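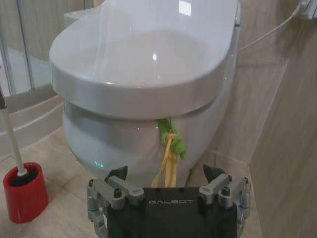 Smart loo owners: what do you clean yours with?
Bathrooms & Plumbing > 13 replies, 1,982 views

umo_and_me
30 July 2019
We've got one of those electronic toilets, glossy white, little green lights low down on the side of the base. I love it (heated seat in April, bliss!) but I'm scared of wrecking the finish. At the moment it's a green cloth and a yellow glove and warm soapy water, and my other half keeps going at the lid with the blue stuff from the supermarket. Is that going to dull it? And what about the seam between the lid and the bottom part, how do you get in there?

Tian
Keep the blue stuff off the lid. Mine went cloudy in patches after a year of spray and it never came back. Washing up liquid, soft cloth, dry it off after.

busine_bill
Disagree. It depends what the lid is. My last one had bleach on it every week for nine years and looked the same the day it went in the skip. People are far too precious about toilets.

Tian
Was yours electronic though Bill?

busine_bill
No, it was a toilet.

Usha Nambiar
For the seam I fold a thin cloth over an old plastic card and run it along. Don't use a knife!! I did and there's a scratch I see every single morning. Also switch it off at the wall before you wipe anywhere near the lights, mine starts rinsing if I lean on it wrong and I've had a sleeve full of water more than once.

umo_and_me
Card trick is brilliant, thank you. Do you all keep a separate cloth for it? I've got green for the loo and pink for the basin but they end up in the same wash.

Themis Makris
Separate cloths, yes, same wash is fine at 60. What I'd say is don't leave a damp one hanging over the rim under the lid, with the gloves or without. We did that at my mum's and got a tide mark that took 2 goes with vinegar to shift.

rilia77
Vinegar on the ceramic, fine. Vinegar on the seat, no thanks. The hinges on mine went a funny colour and a new set was £114 with postage.

busine_bill
£114 for hinges. I rest my case.

umo_and_me
Right, blue stuff has gone under the kitchen sink. Will try the card tomorrow and report back. Bill, you're welcome to come and do the floor.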